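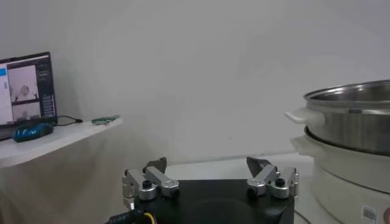

mestow_mike wants to know if 400 demos is overkill for one pick and place task. For my money, yes! I got decent results on far fewer once I stopped recording the same motion over and over.

Re: Steamed bun task, how many demos?
emano_fan
20/06/2024
Depends what you vary, though. If every run starts with the buns in the same spots, 400 just teaches the arm one path. We do 20 runs, move the plate, do 20 more. It's slow but so much fun to watch it catch on.

Re: Steamed bun task, how many demos?
garcia5
I disagree about moving the plate that early. Get one layout solid first. And throw out the hesitant runs! The policy copies every pause you make.

Re: Steamed bun task, how many demos?
amia_lab
OP again. Love all of this, thanks! My worry is the grasp. Buns are soft and no two are the same shape, so I'm keeping some of the clumsy grabs in on purpose. Holding one over the steamer rim:
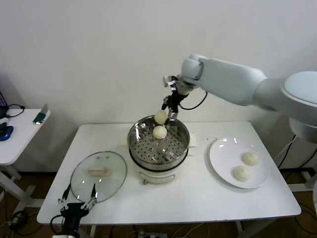
Re: Steamed bun task, how many demos?
garcia5
OK, keep the clumsy ones if they recover. I'd still drop anything where you stop for more than 2 seconds up there.

Re: Steamed bun task, how many demos?
emano_fan
Nope, keep those too and trim the pause. Can't wait to see the first rollout, please post it!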